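Getting a venue and paperwork sorted for a school dance performance in Donumton

Asked by Soudabeh Arabzadeh in Schools & Education

My daughter's school has a dance program for students with disabilities and the teacher wants to put on a show off campus in September. The school gym has bad acoustics and no stage. I said I would look into halls and now I seem to be the person in charge of it.

We have 80 students, but only half of them dance. The rest want to come and watch, plus families. The Rindetti hall was quoted to me at $855 for an evening. The church hall on the other side of town is $205 but I was told we need our own insurance. Does the school's policy cover a performance somewhere else, or do we have to buy something separate?

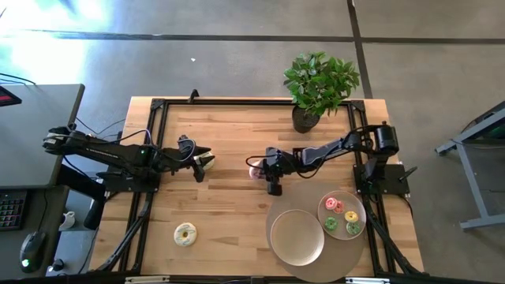

Also, five of the dancers use wheelchairs and I don't know what to ask a hall about the stage. A ramp to the front door is one thing, but getting on and off the stage is another. The school office told me to email the district and I have not heard back.

Pouran Babaei

Ask the district for a certificate of insurance. That is the term to use. In many districts the general policy covers an off-site event if it has been approved as a school activity, and then they issue a paper naming the hall as additional insured. If it is run by the parent group instead, it may not be covered at all, so get the principal to sign it off as a school event first. When we did our spring recital it took three weeks to get the paper, and the hall would not give us the key without it.

Call them, don't email. Ask for risk management.

On the stage, ask these:
Is there a ramp or lift to the stage itself, and is it working now?
How wide is the backstage door?
Is there an accessible restroom on the same floor as the dressing area?
Can we rehearse there once before the day?

If the answer to the first one is no, skip the stage. We danced on the floor with chairs on three sides and the families liked it better – they were closer to the kids.

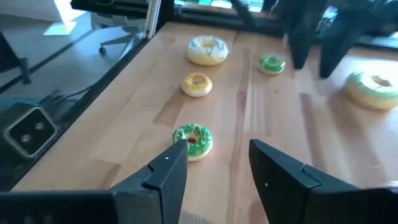 The other thing is the hours. Our hall counted setup and cleanup as part of the rental, so we had less time than we thought. Get the start and end time in writing, and ask if a daytime rate is cheaper. We went with a Tuesday at 10 in the morning and the buses were already available.

Malachy Ó Néill

Rindetti is nice but parking is terrible. Try the Fillov Center maybe? Don't know what they charge now.

Saimi Honkanen

Agree with Pouran about the certificate. I would add that music can need a license depending on the hall. Some places already have one that covers it, so ask before you pay for anything. And check photo permission forms. Ours only covered things on school grounds and we had to send a new one home.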